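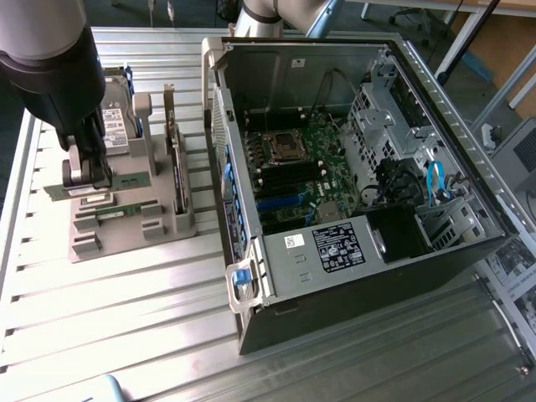

# Tirotis 8 Desktop Kit

We've wanted to put together a build-it-yourself desktop for years, and the Tirotis 8 is the one we kept taking home to play with. Everything arrives in separate bags, you supply the screwdriver and a free table, and by the end of the afternoon you have a computer you know inside and out.

The case is the part I love most. Hamish Tautahi drew it for us up at Cultanley, and he got rid of all the sharp inside edges that used to chew up my knuckles (thank you, Hamish!). Both side panels come off with thumbscrews, the drive bay slides out toward you, and there's enough space behind the motherboard to hide even a very messy cable job.

## What you get

- Tirotis case, in slate or cream
- Motherboard with 4 memory slots, two filled
- 350 watt power supply from Rathnayake
- Hard drive and mounting rails
- Two quiet case fans
- Screws in labeled bags, plus spares
- Printed manual, 60 pages

The manual deserves its own paragraph. Ovidiu Tudose wrote it from scratch and then rewrote the chapter on front panel wires after watching his sister try to follow it. It's so much better now! Each connector has its own drawing at full size, so you can hold the plug against the page and see if it matches.

## Room to grow

Start with the basic kit and add to it whenever you like. The spare memory slots take the same sticks we ship, there's a second drive bay under the first, and a full-length graphics card fits without moving anything. If you plan on a big card, ask us for the larger power supply when you order – swapping it later means redoing most of the cables.

## Good to know

No operating system is included. The fans run from the motherboard, so set their speed in the startup menu the first time you switch on. Memory goes in with a firm push and both clips should click; first-time builders nearly always stop too soon.

Cream cases are out of stock until July. The Hukano wireless card fits the short slot and is sold separately.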